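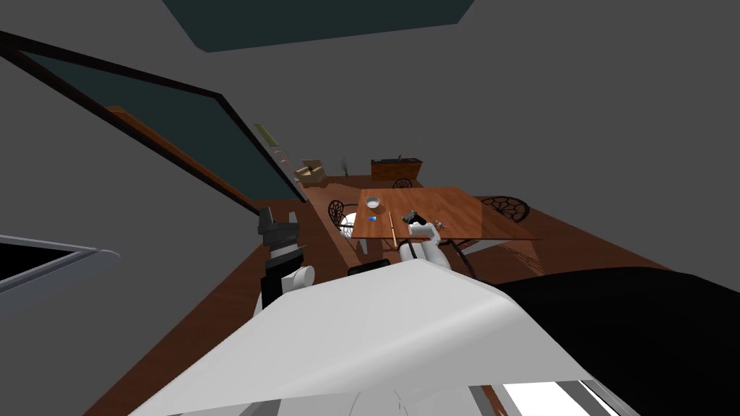 Soup Season Is Back at the Neighbourhood House

Well, the mornings have that nip in them again, and those of you who have been asking since the end of summer will be glad to hear that the Long Table Lunch is coming back in October. We had such a lovely run of it last winter, and I'll admit I have missed the smell of onions cooking down the hall while I'm trying to get the newsletter out.

For anyone who has moved into the area since then (and there seem to be plenty of you, judging by the moving vans on Delumard Street), the lunch is a simple thing. We make two big pots of soup, we put out bread and butter and whatever fruit is in season, and you come and sit down beside a neighbour. There's no sign-up and no set price. A jar sits by the door for those who can put something in it, and if this isn't a month when you can, please walk right past it and have a second bowl.

Last season we served 1468 bowls, which I had to read twice in the kitchen book before I believed it. The season before that it was 1172, so you can see why we've been fussing over the bigger stock pot and whether it will fit on the back burner. (It will, if you turn the handles sideways.) The most popular soup by a good long way was the red lentil with lemon, followed by the chicken and barley, and then a split pea that I would have put first myself, but I was outvoted.

We've had a few requests for the lentil recipe, so I've written it out as best I can, cut down to something that will feed a family with a bit left over for the freezer. Soften two chopped onions in a good glug of oil, and take your time with them, a quarter of an hour at least. Add three carrots cut small, a couple of cloves of garlic, a spoonful of cumin and half a spoonful of smoked paprika. Stir in two cups of red lentils, well rinsed, and a tin of tomatoes, and then eight cups of stock or water. Let it tick over until the lentils have given up completely, then salt it properly and squeeze in the juice of a whole lemon. It thickens up something fierce overnight, so loosen it with a splash of water when you warm it through. 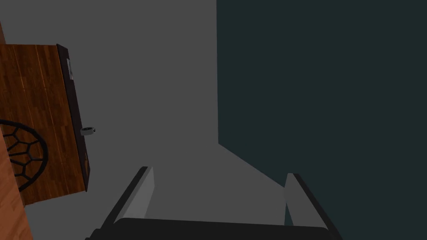

Bukora Neighbourhood House | Food and Gatherings Team

Now, about the bread. The Flistetti bakery has kindly offered us their day-old loaves again, and we'll be picking them up first thing in the morning from the side door on the lane. The seeded rye goes quickly, so if you have your heart set on it, come closer to noon than to one. We'll also have a gluten-free loaf set out on its own board with its own knife, and I would ask everyone, very nicely, to leave that knife where it is. We had a mix-up or two last year and I'd like our celiac friends to be able to sit down without worrying.

Both soups will be made without meat on alternate weeks, and there will always be at least one pot that's free of dairy. If you have an allergy, have a word with whoever is at the stove. The ingredients will be written on a card beside each pot, in larger print than last year's, which a few of you told me (quite rightly!) you needed a magnifying glass to read.

We could use some more hands as well. The chopping crew starts at 9 in the morning and it's a cheerful bunch, with the radio on and a great deal of opinion about how small a carrot ought to be cut. If mornings don't suit, the washing-up crew starts when the bowls come back and is usually finished by half past two. You don't need any experience for either one. Closed-toe shoes, please, and hair tied back if there's enough of it to tie.

A few things we're short of, if you happen to be clearing out a cupboard: soup spoons (we seem to have every other kind), tea towels in any colour, lidded containers for sending leftovers home, and one more ladle with a long handle. Squash and leeks from the Ojeda community garden will be coming in as they're ready, and if your own plot has gotten away from you, we will happily take the extra off your hands.

The winter programme budget gave us $950 for dry goods, and most of that has gone on lentils, barley, split peas and a frankly enormous sack of rice. The pantry shelves look wonderful.

Doors open at half past eleven and soup is on until half past one, or until the pots are empty. The ramp entrance is around the side, past the bike rack, and there's a high chair if you need it. Bring a sweater, as the far end of the hall can be draughty until everyone has settled in.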